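List: floor-and-bench
Subject: Re: Monday on the packing bench, questions from the day crew
From: Khanyisile Venter

Hi all,

Dwayne asked such good things that I'm answering on the list, with his message quoted so the Liltwood people can follow along.

Dwayne Brannigan wrote:
> Two things from the day crew. First, if the arm does the sticker packs,
> what are the four of us on that bench doing at 2 in the afternoon?
> Second, who gets the blame when a pack goes in the wrong order?
> Folks are curious more than worried, but they'd like it in writing
> before the thing is switched on for a full shift.
>
> Also the stool at station 8 still wobbles.

On the first one: you'll be doing the part of the job I think you're best at! The arm picks and places. It doesn't know that a corner is bent, or that a customer wrote "birthday gift, please check the header card" in the notes. All of that stays with people, and from May it gets its own time on the schedule instead of being squeezed in between picks. We timed a normal shift at Liltwood and each person was reaching across the bench 1000 times. My own shoulder remembers those days very well, so I'm thrilled to hand that over.

The work itself hasn't changed much to look at. Same kind of small flat goods, same fiddly shapes (those Kuromi ears sticking out past the header are a good test for any gripper, and for any new hire), and the gripper working right over the top of it all.
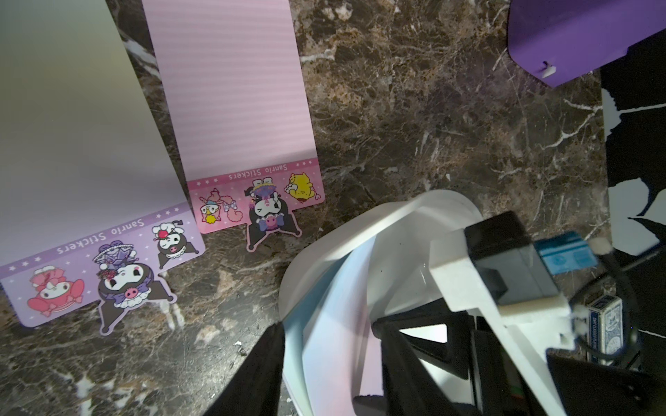
What changes on the bench

1. Two people per bench check and finish orders, one feeds stock, one runs the arm. You rotate every break, so everybody learns the controls. Dradari is sending a trainer for the first week and she's great, ask her anything.

2. The pause button belongs to whoever is closest. You don't need a lead's okay to press it, and pauses aren't counted against the bench.

3. Hours stay as they are. I have that from Ostrowski in an email and I've pinned a copy by the time clock.

On blame: a wrong pack is logged as a bench error with no name on it, same as now. In the trial we logged 106 stops, and I read every note. My favorite said only "it wanted the shiny one." Please keep writing them like that, they're so much more use to me than a code from the drop-down!

What I don't have an answer to yet is the pay grade for running the arm. I think it should go up a step and I've told Brulance so. I'll post here when I hear, whichever way it goes.

Dwayne, a new stool is on order. Swap with station 3 for now.

Khanyisile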